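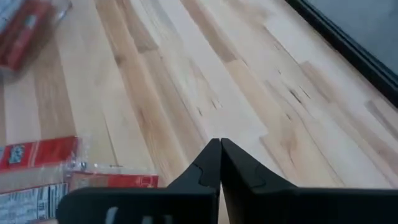
Robotics > Manipulation > Faults and failures > False grasp

A false grasp, also called a phantom grasp, is a fault in which a robot's control software records an object as held when the gripper is empty. The arm then carries out the rest of its task, such as lifting, moving and releasing, with nothing between the fingers. It is most often reported with soft packaging, thin bags and clear film.

Causes

Most two-finger grippers judge a grasp by finger position, motor current or both. If the closed position has drifted from its calibrated value, a fully closed gripper can read as slightly open, and the software takes the gap for an object. Worn fingertips and slack in the drive can have the same effect. Plastic wrap adds a second problem: the fingers may pinch a loose fold, register contact, and lose it as the arm rises.
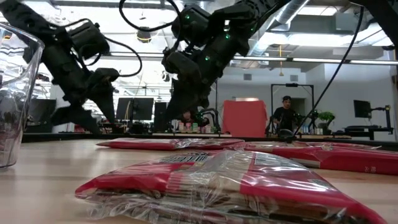 Two-arm tabletop setup with plastic-wrapped packages.

Reported cases

In a packing trial at Stilstead, a Zetix controller logged 1205 grasps. A later check of the records found that 687 had been made after the left gripper's zero point had shifted, and these were removed from the results. The shift was traced to a loose set screw.

Safety

A false grasp is usually harmless in itself. The greater risk is a dropped package, or a second arm moving in to receive an item that was never picked up. On shared tables the two arms may collide.

Prevention

The Sachdeva check closes the empty gripper every 300 cycles and compares the reading with the stored zero. Gostau controllers run a similar test at startup.

See also: Gripper calibration; Slip detection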